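## About Nistevex

Nistevex is a small company in Zevcombe. We write working rules for teams who teach robots to handle things in the home, and we check that the rules are followed. Siiri Kinnunen started the work after many years in machine safety, and today we are 11 people.

Our rules are kept short, so they can be read before a shift. Each recording has one named person responsible for it. Grippers are checked for loose parts every morning, and cables are looked over at each break.
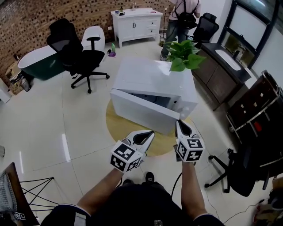 A rule which people cannot follow in a normal room is a bad rule, and we change it. The present version is number 3. It was agreed in May with our partners at Brøndum, and it has been used in around 2000 recordings.

We also give a one-day course at our office in Cleltunon, room 1310. You do not need a technical education to take part. Please write to Siiri if your team would like to come.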